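Veltdale Community Boards > Home & Living > Money talk

Topic: Are refill shops worth it, or am I kidding myself?

pinecone_61
02/10/2026
So a refill shop opened on Hidcombe Street and I went a little nuts. Dish soap, laundry powder, shampoo, the works. Got home, did the math, and the shampoo cost me more per ounce than the bottle I used to grab at the grocery store. I love the idea (and the place smells amazing!) but my budget is not loving it. Do you all buy everything there or just a few things?

mudroom_mel
Just a few things for me. Laundry powder is the winner, and vinegar. Shampoo I gave up on because my hair hated it, it came out like straw.

tobaccobarn
I'll be the grump. You drive across town, burn gas, pay extra, and carry a bag of jars that clank the whole way. A big box of powder from the warehouse store lasts my house 3 months. Cardboard box, goes in the recycling, done.

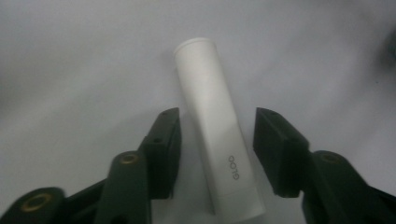
pinecone_61
Okay but I walk there, it's 2 blocks! So the gas thing doesn't count for me. I do hear you on the clanking though, I broke a jar on the front steps the very first trip.

lefty_quilts
Take old plastic bottles, they weigh nothing and they bounce. I've been using the same Clinimo spray bottle forever and the trigger still works fine.
Also tobaccobarn, not everyone has room for a giant box. My whole apartment has one closet and the vacuum lives in it.

tobaccobarn
Fair on the closet. I still say the prices are silly. They wanted $120 for that starter kit in the window!

mudroom_mel
Oh, the kit is a ripoff, we agree there. Skip it and use what you've got at home. Hashemi Market has bulk bins by the back wall now too, and their baking soda is cheaper than the refill place. Smaller selection, and the scoop is always missing, but worth a look.

pinecone_61
I had no idea Hashemi's did bulk! Going after work tomorrow. I think I'll stick with powder and dish soap at the refill shop and go back to my old shampoo. Does anyone know if they weigh your container first or do I need to do that at home?

lefty_quilts
They weigh it at the register. Write the number on the lid with a marker so you don't have to ask every time.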